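Mastering notes on the Grunix record
Posted in March by Teemu Harju

The second Grunix album, Pidalmont, went to the pressing plant last week. I did the mastering, and a few readers who liked the earlier post on tape transfers asked for notes on how the files were prepared. These are the notes. They cover levels, sequencing and the vinyl cut. They don't cover the mixing, which Iona Ogilvie did in her own room and which I had no part in.

Source files

Iona delivered eleven stereo mixes at 24 bits and 96 kHz, with peaks near -6 dBFS and no limiter on the mix bus. She also sent a second set with her bus compressor bypassed. I used the compressed set for nine of the songs. The two exceptions were "Lalow" and the closing track, where the compressor was pulling the kick drum down every time the bass synth came in. On the bypassed versions the kick stayed put and I added a slower compressor of my own, 1.5:1, 30 ms attack, auto release, never more than 2 dB of reduction.

There was one bad file. The mix of "Gillies" had a click in the left channel shortly before the second chorus. It was one sample wide and very clear on headphones. I could have drawn it out by hand, but I asked for a new print so that the archive copy would be clean too. The new print was 114 MB and the click was gone.

Tone

Grunix is two people, Anikó Kerekes on voice and synths and Calum McIver on drums and guitar. The first record was dark from top to bottom, and Anikó wanted this one a little more open without the vocal getting sharp. A high shelf at 10 kHz did most of it, between 0.5 and 1.5 dB depending on the song. On four songs the shelf brought up her S sounds, so a de-esser went in after it, centered at 6.8 kHz and set to work on the mid channel only.

Low end took longer. Calum tunes his kick low and the synth bass often sits on the same note. I cut 1 dB at 52 Hz on most tracks with a narrow band, and high-passed everything at 22 Hz. Below 120 Hz the side channel was rolled off for the vinyl set. The digital set was left alone there except on "Gillies", where the low synth had a wide chorus on it and lost most of its weight in mono.

Levels

The digital master comes out at -10.8 LUFS integrated for the full album. The loudest song is -9.4 and the quietest is -14.1. True peak is held at -1 dB. I sent a louder version of the single for comparison, matched by ear to the quieter one, and both members of the band picked the quieter one. The streaming services will turn it down either way.

I did not set every song to the same loudness. The ballad in the middle of side A is meant to feel like a drop after the track before it. When I raised it to match, the room noise under the piano came up too, and the next song had nowhere to go.

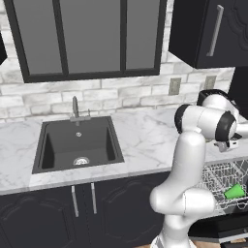 Sequence and gaps

The running order changed twice. The first plan had "Lalow" opening side B, but that put the three longest songs together and pushed the side past 23 minutes. Moving it to the end of side A gave 19:40 and 20:15, which is comfortable at 33 rpm. It also put a quiet song at the inner groove, where there is less high-frequency detail to lose.

Gaps are mostly between 1.5 and 3 seconds. Two pairs of songs run into each other. For those I placed the track marker on the first drum hit of the new song, and left the reverb tail of the old one under it. Anyone who plays the second song alone will hear a bit of that tail. Calum asked if it could be faded for the single, so the single has its own file.

The cut

Arsalan Hashmi cut the lacquers. His only complaint was a hard vocal on track three, and he asked for another 1 dB of de-essing instead of lowering the level of the whole side. I sent a new file the same evening. The run is 394 copies, all black.

The test pressings arrived in two sleeves with the sides written on in pencil. Side A was fine. Side B had a light tick for the first few turns on one copy and none on the other, so it was the copy and not the plate. Surface noise in the gaps was low. I checked both on the good turntable and then on the cheap one in the kitchen, and the track three vocal held together on both.

Approved, with one note to the plant on the spelling of Anikó's name on the label proof. The accent had gone missing.

Recent posts
Baking old tape: times and temperatures
Why I stopped using dither presets
Two cheap phono stages compared
Labeling session drives so you can find things later
Mono bass and when to leave it alone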